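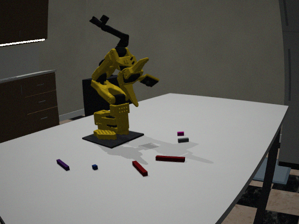
Why did Promgate lose a game they were leading by 15 points at the half? They stopped passing the ball, and the coach waited too long before he called a time out.

I went to the gym in Skitham with my neighbour, who has a season ticket. The board gave the crowd as 1,337, and I think most of them were still in the line for coffee when the third quarter began. In those first minutes Jakotent scored nine points and Promgate had none. Every time it was the same play: the guard came over the centre line, held the ball until the clock was low and took a difficult shot from far away.

In my old country we learned basketball with small steps and many passes, so maybe I am not a fair judge.
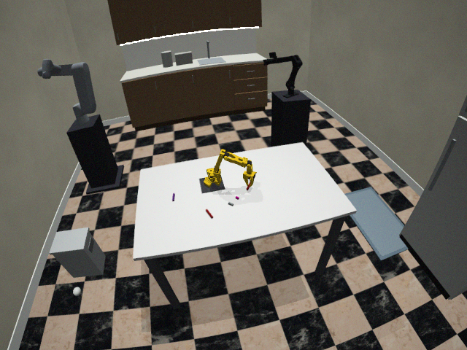 The zone defence was also a problem. It worked well in the first half, when Jakotent missed nearly everything from the corners, but after the break they moved their tall forward to the foul line and he had always one free man to find. I expected a change to man defence. It came with four minutes left, and by then the big centre had already five fouls and was sitting with a towel on his head.

My neighbour says the bench is too short this year. I agree with him in part — two of the young players ran very well in September, and I would like to see them for more than a minute. The next home game is against Ndlovu, and I have my ticket already.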